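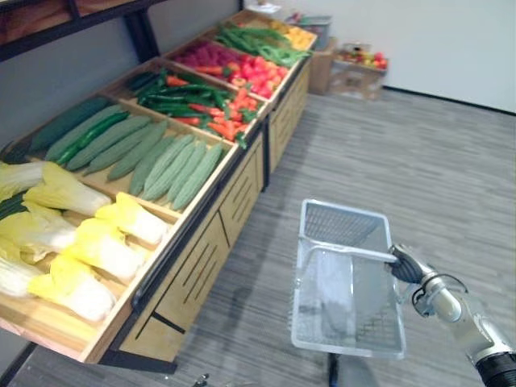 Photo: Dennis Cheetham

Has anyone had a picking robot put in where they work?

Posted by Dennis Cheetham in Work and Jobs

I'm on the greengrocery side of a shop called Danitz, 28 of us all told, and since February we've had a robot learning to carry a basket round the veg. I've added my own photos. Management say it is for the home orders and that no jobs will go. They also said that about the bakery, and we now have a very nice freezer.

What I'd like to know is what changes day to day. I do the early orders, starting at 5.30, and I'm quick at it. I've been asked to "support" the machine for two hours a shift and there's no mention of who does my orders meanwhile. Do I get a say? Is it worth asking for more money?
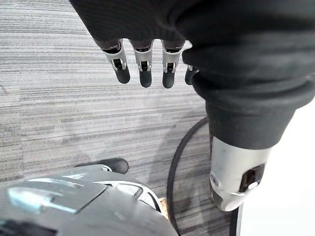 The new starter's fingers, with the sleeve on.

My supervisor reckons I should be flattered to be asked. I have been flattered before and it came to a mug.

Waltraud Lanz

We had one at Greenwood, where I packed for 27 years. The walking went first, and I didn't miss it. Then the chatting went, which I did. You used to pass people in the aisle, and now you stand at the end of it and wait for a basket to arrive.

Things I wish I'd asked at the start:

Who clears up when it drops something, and does that count against your rate?

Is your target the same on the days you're minding it? Mine was, for a month, until I wrote it down and showed them.

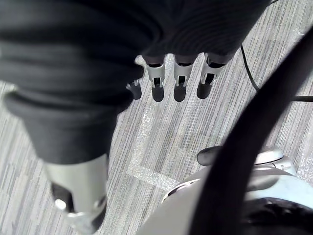

Are you being trained properly, with a certificate, or just shown the stop button by a man in a hurry? Ask for the certificate. It got me onto a better grade, and a younger colleague took hers to another firm.

Also ask who checks the soft stuff. We kept people on tomatoes and peaches long after the rest had gone over. I can't promise yours will do the same, but I'd make myself known as the person who can tell a ripe one.

Get the "no jobs will go" in writing. If they mean it, it's only a sheet of paper.

Lionel Furnival

They'll all be gone in 2 years. Ours at Stanard cost a fortune and lives behind the pallets with a coat on it.

Darren Sedgwick

Lionel's may be, but I wouldn't plan round it. I'm a union rep at a depot, so take this as one side of things.

On having a say – look in your staff handbook for anything about consultation or changes to duties. If minding the robot is a regular part of your shift, it ought to be in your job description, and that's your moment to bring up pay. Go in with a short list of what you now do that you didn't do before. Ours ran to over 400 words, and the manager read the lot, slowly, with her lips moving.

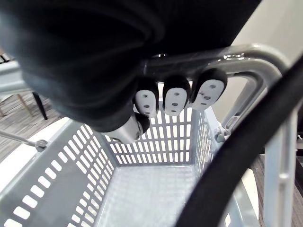 Keep a diary for the first few weeks as well. Start and finish times, what you were taken off, who covered. Dull, I know, but it's hard to argue with. And ask where people will be standing while it's working, because a plan drawn up in an office tends to leave out the customers.

Dennis Cheetham

Thanks all. I've asked about the certificate and been told it's a good question. Diary started. Lionel, what sort of coat?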